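Skutar Bench Table, White Top 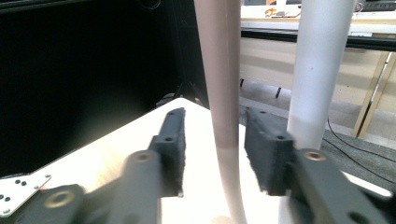

The Skutar is a plain work table for small shops, classrooms and home benches. It comes in one height and one color. The top is white, with a straight edge, so small metal parts are easy to find on it. A perforated plate, like the small white one with the notched edge lying on the corner of the table, shows up by its dark holes even under a bright lamp. Poles and tubes can stand at the table without taking up much of the work area.

Assembly

The table ships flat in one carton with 16 bolts and 2 hex keys. Allow up to 15 minutes to put it together. Tighten the bolts by hand first, set the table where it will be used, then finish with the key. Check them again after the first month.

Care

Wipe with a damp cloth and mild soap. Do not use scouring pads or acetone. Put a mat under anything that has just come off a soldering iron.

Goes with

Sanemel drawer unit
Onyeka clamp lamp
Jiker parts tray, white or gray

Ordering

Orders placed before noon leave the warehouse the same day. The next batch of tops is due in June. For school orders or replacement bolts, write to Fidel Zúñiga at the parts desk and include your order number.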